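Inskip Room refit: progress report to the Pellska Fund
March 19, 2020
From: Wing-sze Yeh

Hi all, good news first: the tables are in! We've spent $888 of the $1,496 you gave us in January, and most of that went to Deltberg for the white tops. I love them (they do show every smudge, so I've budgeted a bit for cleaning stuff).

The gray wall panels are up too. I was nervous about the color, but it's so much calmer to sit in front of than the old yellow, and people have already told me so. 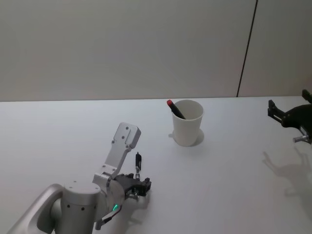
White tabletop, gray wall panels, and a red-capped marker in a paper cup.

Still to do: proper desk cups and a shelf for paper. Altodska quoted me $151 for the shelf, delivery included, and I'd like to say yes this month. I'm also holding $200 back for lighting, which I haven't priced yet – two quotes are on the way. Could you let me know if moving money from "seating" to "lighting" needs a form? I couldn't find one in the packet. Receipts are attached.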